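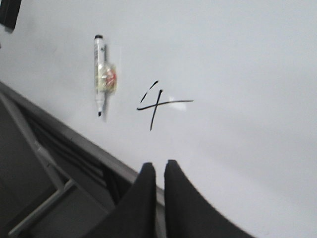

Mesfin Hadgu has been teaching evening English at the Zukdale neighbourhood centre for 13 years, and he still makes the tea himself before anyone sits down.

"You can't learn a language thirsty," he tells me, and then we're off on the subject of biscuits for a good while.

He began with a borrowed room and a box of old readers, and he reckons 900 people have come through since. Some stayed a month, some stayed for years, and one couple met over the past tense and got married (he made a speech, a long one!).

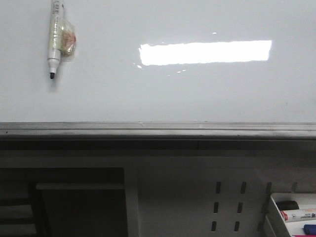

Why he starts with small talk

"The weather, the footy, your neighbour's dog. Grammar can wait a bit," he says. "My first winter here I could read a newspaper but I couldn't chat to the bloke at the bus stop, and that was lonely."
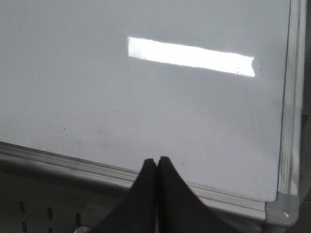
So every lesson opens with a natter, and he won't hurry it along, even when the centre wants to lock up at nine. His favourite question is what everybody cooked last night.

50 shares · 13 comments

Search this site Go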